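Speaker notes -- Two Hands for Hire: a trial of the Cellora bench service
Dernamstead makers' evening, 14 May 2018

(Mic check. Ask if the back row can hear. Phone on silent this time!)

Hi everyone, thanks for coming out. I'm going to talk about the Cellora two-arm kit, which I had on trial through April, and I'll try to leave enough time at the end for the people who want to argue with me about it.

First up, what you get. Cellora is sold by Martens as a subscription, so you're renting the arms, the hands, the software and a person on the end of a phone. It comes in 3 crates. I'm no weakling and I still needed a neighbour for the big one. (Pause, someone always asks about the van. Yes, it fit. Just.)

I should say up front that I paid for the trial at the normal rate and Martens haven't seen these notes. I asked them two technical questions by email and got decent answers to both.

Setup. The booklet says an afternoon. It took me most of a weekend, and a good chunk of that was the table. The arms want something solid and long, and my first table wobbled every time both arms moved together. Swapped it, re-levelled, ran the calibration again, fine. If you only write down one thing tonight, write down "sort the table first".

The cabling is my biggest grumble. It runs along the outside of the arms, and I'd have loved a proper sleeve or channel for the price they're asking. I spent far too long fiddling with zip ties.

Now the teaching part, which I really enjoyed! You guide the arms through a job a bunch of times, the software chews on it overnight, and in the morning you see what it's made of. Martens suggest 100 runs per task. I did 27 for my first one because I was impatient -- don't do that. It got the general idea and then went for a spot beside the thing I wanted, over and over, with enormous confidence. I went back and did the full lot and it was a different machine.

My test job was sorting by colour. Flat round pieces, a basket, two hands. I wanted something a kid could do without thinking, because that's where you find out what the hands are like.

(Next slide. Have a sip of water.) 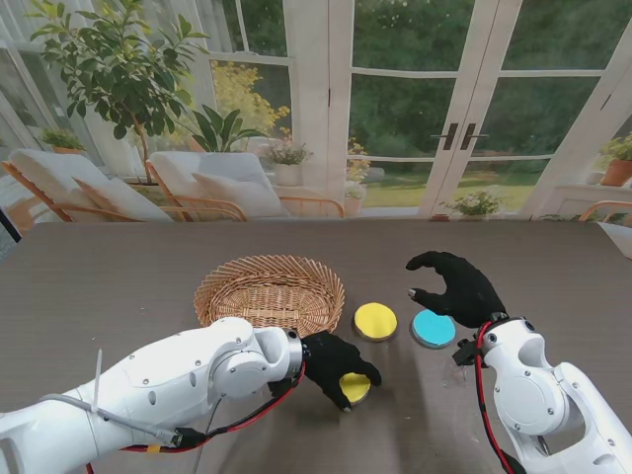 Speaking time from this slide: 4 minutes

So there's the left hand with a yellow disc between its fingertips, and the right one hovering open beside the blue. I like this one because you can see how low that left hand has to get. Thin flat things on a flat table are miserable to pick up. Try it with a coin and winter gloves on and you'll feel some sympathy.

The gloves matter more than I expected, by the way. They give you a bit of grip and a bit of squish. They're also a consumable, so ask about replacements before you sign. Mine were included for the trial and I gather they aren't afterwards.

Compared with the Wudine kit, which some of you saw here last year: Wudine is cheaper, you own it outright, and you get 2 simple pinchers in place of full hands. For boxes and bottles I'd still pick the Wudine. For anything fiddly I'd go Cellora, provided you've got the patience for the teaching.

Support was good. I rang about a calibration error and had it sorted in about half an hour, on hold music included.

Would I keep paying? For a small workshop with one boring repeat job, probably yes, on the short plan. For a hobbyist, no, unless you can split it with mates.

(Questions. If pricing comes up, send them to Martens, the rates change. Bring the spare gloves round so people can have a feel. Remember to thank the hall for the projector.)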